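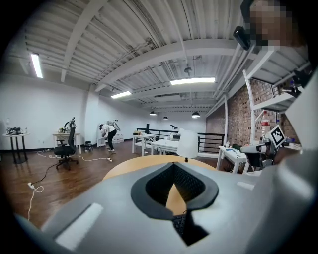
Do you need the ceiling light on in the evening?

Most evenings you don't, and a couple of cheap lamps will do the job better.

I've been saying this to friends for so long that a few of them now switch off their overheads when they hear me on the stairs. I'm fine with that! I grew up in a house with one big light per room, dead center, and it was either on or it was bedtime. My parents weren't making a statement. That's where the builder put the wire, so that's where the light was, and we all did homework and watched TV and ate soup underneath it like people waiting to have a tooth out.

Then I moved to Ollgate for work and rented a place above a shoe repair shop, and the ceiling fixture in the living room didn't work. The landlord kept promising to send someone. In the meantime I went down to Kaufmann, the hardware store on the corner (it's a phone shop now, sadly), and bought a clip-on reading light for 15 dollars and hooked it to the bookcase. A week later I went back and got a floor lamp off the clearance shelf. By the time the electrician finally showed up I'd forgotten he was coming, and I never did get in the habit of using the thing he fixed.

What I noticed first was that I stayed in the room longer. With the big light on, I'd always drift off to bed early or wander into the kitchen. With the lamps, I'd sit down with a book and look up and it would be eleven. I'm sure there's science about this, and I haven't read it, so I won't pretend. All I can tell you is that a room with light in the corners and some dark in between feels like it has places in it. There's the chair place, the table place, the spot by the window where the cat goes. Flood it from above and it's one big box again, and you can see the dust on everything too.

I'll admit the overhead crowd has some points. If you're looking for an earring on the rug, turn on the big light. If you're chopping onions, or painting a wall, or a kid has thrown up, same thing. My eyes aren't what they were, and I know people older than me who need a lot more light than I do just to read the mail. I've never wanted anybody squinting for the sake of atmosphere. But a good lamp pulled up close gives you more light on the page than a bulb eight feet up, and your own head isn't throwing a shadow over it. My mother fought me on this for years and now has a lamp next to every chair she owns.

The other complaint I hear is money, and I get that one. Lamps in the nice catalogs are ridiculous. There's one called the Jukidden, a sort of mushroom on a stick, that I've wanted for ages, and it costs 109 dollars without the bulb. I still don't own it. Every lamp in my house came from a yard sale, a thrift store or a relative who was moving, and there are 6 of them – which sounds like a lot until you remember most are on for an hour or two in one room at a time. A new shade fixes nearly anything. So does a warm bulb, and please check the box before you buy, as I once put a bluish one in the bedroom and it was like sleeping at the dentist's. (Second dentist in one essay. I may have something to work through.)

What really gets me is restaurants. You'd think they would know! There's a place near me called Firorora that does the best eggplant I've ever had, and the light in there is so bright that you can read the fire extinguisher instructions from any seat. I go for lunch now. I used to take people there for birthdays and we'd all be in our coats by the time the coffee came. Meanwhile the bar across the street has terrible food and little shaded lamps along the counter, and it's packed until midnight.

Offices are a harder case and I don't expect to win that one. I worked 31 floors up for a while, with enormous windows, and even at noon in September with the sun pouring in, every tube in the ceiling was lit. I asked if we could turn off the row over our desks and was told they were all on one switch. So I brought in a small lamp from home, which did nothing whatsoever against that ceiling, but I liked having it there. By the end of the winter two of the desks near mine had one as well.

If you want to try it, don't buy anything yet. Take the lamp from your bedside, put it on the floor or a low table in the room where you spend your evenings, and leave the ceiling alone until you go to bed. Give it a week. You'll bump into a chair once or twice, and I still do.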